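About Setdale

2 min read

Setdale is a small site about video games, and mostly about the songs in them. We cover rhythm games, dance games, karaoke games, soundtracks, and every strange plastic controller that ever came in a box too big for the shelf. We love this stuff! If a game asks you to hit a note on time, we've probably played it (badly at first, then way too much).

We started one March as a newsletter with 60 readers, most of them people we knew from a Valley arcade night. These days there are 4 of us writing, and we put out a new issue every month - reviews up front, a long feature in the middle, and letters at the back. The letters are the part we fight over.

Our reviews come from full playthroughs on normal and hard. We list every song, say what the downloads cost, and tell you if your old drum kit still works. We buy our own games and don't give scores. If we get something wrong, write in and we'll fix it on the page with a note.

We read all our mail, and we're always glad to hear from new writers, especially if you know import games or old PC music software. Send us a pitch - two paragraphs is plenty.

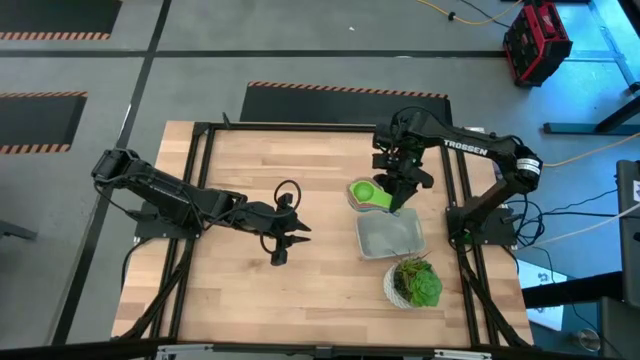
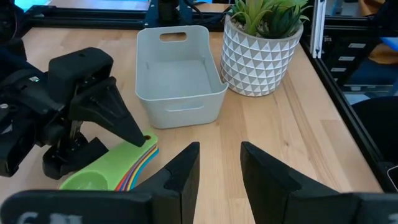

Setdale, Issue 80

Back issues are free to read, and they'll stay that way.

4 comments
60 shares

Recent
Mevik review: a drumming game with a great second half
Letters: your favorite menu music
Which dance mats are worth fixing?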